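Progress report, Ornamside house clearance and linen project
October 27, 2021
Prepared for the Strazds fund

Sorry this is short, van is due back and I'm typing between loads.

Where we are. Ground floor done. Kitchen, pantry, back hall all emptied, sorted and signed off. Upstairs is behind. The two front bedrooms are finished, the third is where we are now, and the box room hasn't been touched apart from opening the door and shutting it again. We said in July that upstairs would go faster than down. Wrong. Bedding takes forever, every piece wants shaking out, checking both sides, checking seams, folding, label, box.

Numbers so far
Boxes packed and labeled: 80
Of those, gone to the Ellach store: 55
Target for the whole house: 100, likely to go over

The rest of the boxes are stacked in the back hall waiting on the van. Ellach can only take deliveries in the mornings so we lose half a day each time — worth knowing for the next house.

Money. Spent to date is inside the budget you approved. One extra, 200 for proper cotton storage bags, the plastic ones from Trusham were splitting at the corners and I didn't want quilts going into store like that. Reciepts attached separately. Van hire unchanged.

Sorting rules, since you asked last time. Keep pile is anything quilted, knitted or patched by hand, or that we can't rule out. Wash pile is plain sheets and pillowcases in decent shape. Rag pile is anything torn through. Clothes found in with the bedding go in there own box and get looked at last. Still arguing over blankets with machine-bound edges, for now they go in wash and get a second look at Ellach.

Problems. Damp patch behind the wardrobe in the second bedroom, two blankets lost to it, noted on the sheet. Labels not sticking in the cold, gone over to tie-on tags. Also the inventory sheet has one column for color and one for condition and none for pattern, which makes the patchwork a nightmare to write up. Would like to change this before the next house if you're OK with it.

Third bedroom. Everything gets sorted on the bed. Quilts and printed pieces go on the sheet as separate lines, plain cloth gets grouped. The maroon piece is down as "cloth, plain, maroon" until someone decides what it is. 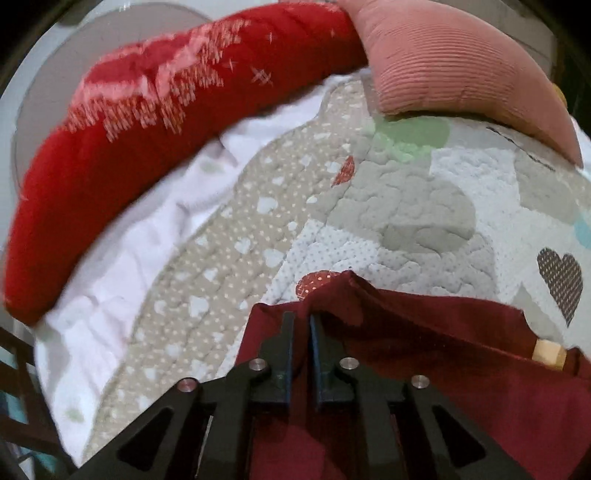 Maroon cloth, third bedroom, both of these.
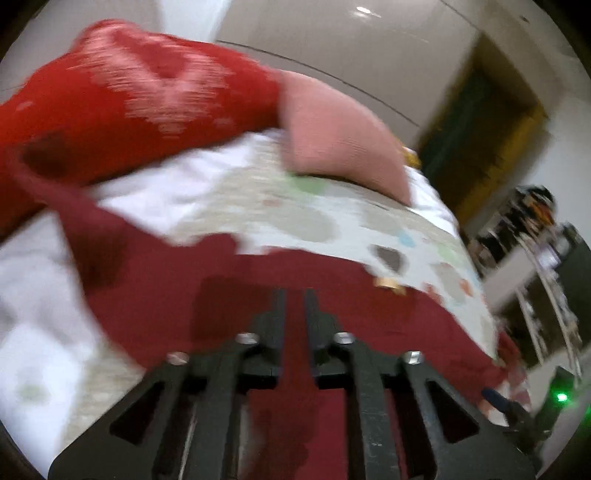 Reet Lill has read the draft of this and wants it on record that plain colored cloth shouldn't be grouped at all. Her point is that once three or four pieces share a line on the sheet, it can't be traced back to a room, and at the last house that cost a full afternoon of unpacking in the store. She would give every piece its own tag, even if it slows the bedroom down. Fair enough, we'll do it that way from the next box on.

Still to do: finish third bedroom, box room, landing cupboard, then sweep through and hand the keys back. Need a yes or no from you on the pattern column, and on one more van day.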